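The Stand in the Back Bedroom
Flat-pack plastic furniture is cheap, light and easy to get wrong. A few habits help.
Feb 13, 2023
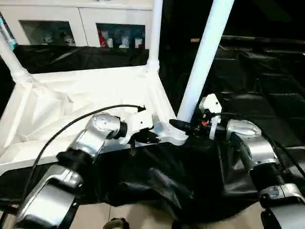
Benedikt Bachmann has been putting together other people's furniture for 20 years, first for a removal company and then on his own. Most of his calls used to be for wardrobes. Now a good share of them are for light plastic pieces made of tubes and molded panels: drying stands, changing tables, plant shelves, small tables for a balcony.

"People think they can do it in front of the television," he says. "Then they have one pole left and they call me."

The appeal is easy to see. A plastic stand can be carried up four flights by one person, it can be wiped down, and it comes apart when you move. The Trolness, a basic tube-and-panel table he sees a lot, comes in a box with 28 parts and a single sheet of drawings. The larger Flanditz adds a fabric tray. Both are sold mostly to renters.

His first rule is to cover the floor. He uses a big piece of dark cloth, old lining fabric in his case, and lays everything out on it. White fittings on a pale carpet disappear. On black they don't, and the cloth keeps the panels from getting scratched when you turn the piece over. When the job is done he picks it up by the corners and shakes it out in the yard.

The second rule concerns the poles. In most kits there are thick ones and thin ones, and they look more alike in the box than they do standing up. He sorts them by width before he reads anything. The thick poles usually carry the load and belong in the widest sockets. If a pole wobbles in its foot, it is either the wrong pole or it hasn't gone all the way down.

That last point accounts for most of the repairs he is asked to do. Plastic joints need a firm push, and people stop early for fear of cracking something. Bachmann puts one hand on the panel, one on the tube, and twists a little while pressing. He never uses a hammer. In a cold room he warms the fitting in his hands for a minute first.

Fabric goes on late. Sheets and trays come out of the box badly creased, and there is a temptation to stretch them tight right away to get the folds out. This pulls the frame out of square before the far side is fixed. He leaves the cloth slack until every corner is seated, then works around it twice. The creases mostly drop out after a few days of use.

Prices vary more than quality does. Of the 3 brands he is asked about most, he likes Jotano best for its joints and Lai for its spare parts, which can be ordered one at a time. He has no strong feelings about the others. A missing connector is a small thing, but without it the whole stand goes out with the trash, and he has seen that happen with pieces that were less than a year old.

He keeps his own supply in the van. At last count there were 526 connectors, caps and feet in it, saved from broken stands and sorted into old paint trays. In March, when people start clearing out spare rooms, he expects to use a lot of them.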